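Portes ouvertes à la scierie Zolleck

Quelle matinée ! J'attendais cette visite depuis janvier, et les 4 heures de route jusqu'à Flerkbridge sont déjà oubliées. Dès le parking on sent la résine, et on entend la grande scie à ruban qui attaque les grumes (on nous prête des casques, gardez-les bien sur les oreilles).

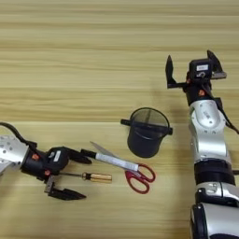 Le séchage, c'est ce qui m'a le plus passionnée. Les planches passent environ 6 semaines à l'étuve, empilées sur des tasseaux, et le séchoir en avale 2 000 à la fois ! J'ai aussi enfin compris le débit sur dosse et sur quartier, et depuis je regarde tous les plateaux de table autrement : un bois clair comme celui-ci, avec ses longues veines beiges qui filent de gauche à droite, tantôt pâles, tantôt un peu plus foncées, je pourrais le contempler des heures.

On termine par l'atelier Sugden, de l'autre côté de la cour, où l'on ponce et où l'on huile. Ça sent l'huile de lin jusque dans l'escalier. 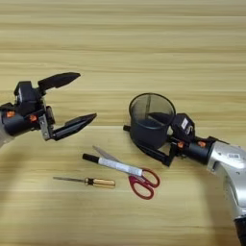

J'ai pu essayer le rabot moi-même, et mes premiers copeaux, tout fins, sont rentrés à la maison dans ma poche. Prévoyez des chaussures fermées et un petit creux : la buvette Jadero, près du portail, sert une tarte aux noix formidable jusqu'à midi.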